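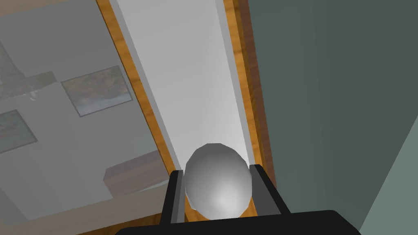 1 May 2018 – chain, sprockets, first ride after winter

Odometer at 25,948 when I rolled the Flurus out. Tire pressures were down front and rear. Brought both up to the figures on the swingarm sticker before touching anything else.

Chain slack measured at the midpoint of the lower run, bike on the side stand, rider off. 41 mm at the loosest point, 33 mm at the tightest. Spec is 25 to 35. The spread bothers me more than the absolute number. An 8 mm variation over one revolution of the chain means uneven wear, and adjusting to the loose section would leave the tight section too tight under load. Set it so the tight spot reads 27 and will live with the rest until the new kit arrives.

Rear sprocket teeth are starting to hook on the drive side. Front sprocket not inspected, cover bolt is rounded and I did not want to start that job in the evening.

Ordered the Ikano kit, 15/43, 520 pitch, rivet link. The Ponine kit was cheaper but ships with a clip link only. I have used clip links on the small bike with no trouble. On this one I prefer the rivet.

Axle nut torqued, new cotter pin. Alignment checked with a string along both sides, not with the marks on the swingarm, which disagree with each other by half a division.

Ride: out on the valley road to the Šťastný garage and back. Cool, dry, light traffic. Notes:

– Slight surge at steady throttle in fourth, goes away in third. Probably the chain.
– Rear brake pedal sits a little low for the new boots. Raise it one turn.
– Right mirror drifts inward above highway speed. Locknut.
– Front end fine. Fork seals dry after the ride.

Braking felt rusty, mine, not the bike's. Did 4 stops from 50 in the empty lot behind the garage. The first was poor – too much rear, too early – and the last was acceptable. Should repeat this before any long trip.

Fuel: filled to the neck at the garage, receipt in the folder. Will work out consumption at the next fill.

To do before the September trip: chain kit, brake fluid, coolant, penetrating oil on the cover bolt the night before.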